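## 4. Copying, trading and the Promgate list

I should say up front that I was a customer of the Promgate label before I was ever a researcher of it, so take my neutrality with a pinch of salt. I bought my first Promgate tape by mail order, sight unseen, and it arrived in a padded envelope with a second tape I hadn't paid for. That second tape is more or less why this section exists. Labels like Promgate didn't just sell music, they pushed it through people's mailboxes, and the free extras traveled farther than the ones with a price on them.

The main source here is the mailing list that Timo Oltmanns kept while he ran the label out of his apartment in Tirnville. It has 3699 entries, though plenty of those are the same person after a move (or after a breakup, to judge by the crossed-out second names). Timo let me borrow all of it, in four shoeboxes, and was very relaxed about when I'd bring it back. My second source is a long set of interviews with Jarmila Štěpánek, who played in Říha and later put together the band's own tapes at her kitchen table.

### 4.1 How many is an edition?

Every Promgate catalog says "edition of 200." I took that at face value for years! Then I asked Timo, and he laughed and said 200 was how many covers the copy shop would print before the price per sheet stopped dropping. The tapes themselves were dubbed two at a time on a pair of home decks, usually overnight, and he'd stop when the orders stopped. For the first Říha tape he ran out of covers and kept going with plain card and a rubber stamp. For the Pultitz compilation he never got near the end of the stack, and the spare covers turn up as scrap paper all through the shoeboxes, with phone numbers on the back.

So an edition number on a home-dubbed tape tells you something about printing and not a lot about listening. I've gone back through my own earlier tables and pulled out every figure that leaned on those catalogs. It was a humbling afternoon.

### 4.2 What got copied onward

Jarmila's account goes the other way, from the listener's end. She says that in her circle a bought tape was a kind of master – you owned it on the understanding that you'd run off copies for anyone who asked, as long as they brought their own blank. Nobody she knew thought of it as taking money from a band. The band members were doing it too. She remembers hearing a Říha song at a party in Pultitz with a completely unfamiliar ending, and realizing that somebody's deck had eaten the tape and they'd patched in a bit of the rehearsal version from a different cassette.

I love that story, and I also have a second one a lot like it from a letter in shoebox three, which makes me think patched copies were fairly common. I matched as many of these variants as I could by digitizing each cassette and lining the files up on my desktop computer, which took most of January.

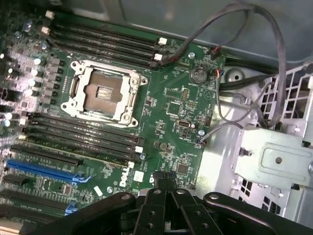
*Figure 1. Computer motherboard in its open metal chassis, with the silver CPU socket frame and the black memory slots above it.*

The matching was done mostly by ear in the end. Software was good at finding the same recording at a slightly different speed (home decks drift all over the place) and pretty hopeless once there was a splice in the middle. I'd listen to both versions on headphones, mark where they parted ways, and note whatever I could about the join. Sometimes there's a clunk. Sometimes there's half a second of a radio announcer, and in one case it's the same announcer on three different people's tapes, so those three must share a parent copy.

### 4.3 Who wrote back

The list also records replies, with a small check mark in pencil. Timo's rule was that a check mark meant a real letter and an order form on its own didn't count. Checked names cluster in small towns, far more than I'd guessed from the orders alone. Tirnville itself hardly shows up, and I suspect that's just because people there could walk over and knock on his door.

Jarmila has a check mark next to her name, from before Říha had a single song finished. Her letter is still in the box. It asks for the lyrics to side B and whether he had any use for a drummer.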